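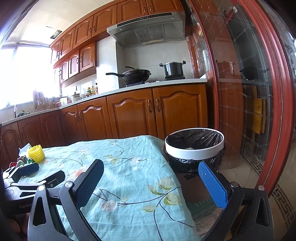

What does the kit include? Two hand-held grippers, a set of textured finger pads, a charging dock and software for reviewing recordings.

Prakus will begin shipping the Pilov hand-held gripper kit in August. The kit records tabletop and kitchen tasks for training robot arms. An operator holds the two-finger tool and performs each task by hand, with no arm on site.

The tool weighs 600 grams and runs for 8 hours on a charge. Finger pads are rated for 300 hours of use and can be replaced with a hex key. A spare pair costs $29.

Horgan, the distributor for the kit, will take orders from its Tonddale warehouse. Existing customers can use their current mounts with the new tool.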